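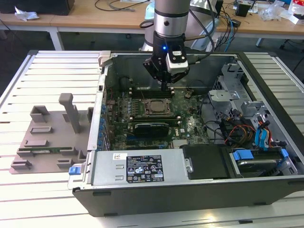
3.2 The Disassembly Task

The second assignment of the course asks each team to program an arm to take apart a discarded desktop computer. We chose desktops because the surplus office had plenty of them and because students, in our experience, believe a computer to be a tidy object until they have to write down where everything in it is. Teams drew their machines by lot. Requests to trade were numerous and were refused.

Each team of 4 was given a parts list, two weeks of lab time, and a copy of Furkmont, the motion library written by the previous year's class and documented in the spirit of a family recipe. Shufen Liang's team rewrote its grasping routine in the first three days and was then asked by every other team to share it. Over the whole assignment we logged 823 attempts at single steps, where a step is one fastener, latch, cable, or part. Of these, 403 ended as the team had planned. A further 123 were stopped by a student pressing the red button, sometimes with good reason.

The processor step deserves its own paragraph, if only for the amount of lab time it swallowed. A socket sits low among taller neighbors, and the memory slots on both sides leave the fingers little room to be clumsy in. Reports also tended to treat the screws of the retention frame as a footnote, to be dealt with "before the pick." Figure 2 gives a closer view of the socket, with the fingers on either side of the processor and a screwdriver tip at the right-hand screw. In grading we counted the screws and the pick as separate steps, over the written objections of two teams.

Figure 2. Gripper and screwdriver at the processor socket. Residue of thermal paste is visible on the heat spreader. 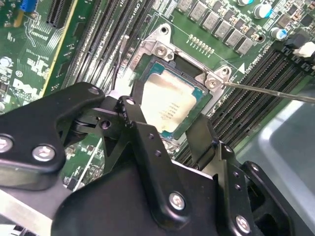 3.3 Grading and Complaints

Grades were based on the logs and a short report, weighted equally. Yupin Noiphan read all of the reports twice, and noted that the length of a report rose with the number of steps that had failed. The longest ran to eleven pages and concerned one power connector.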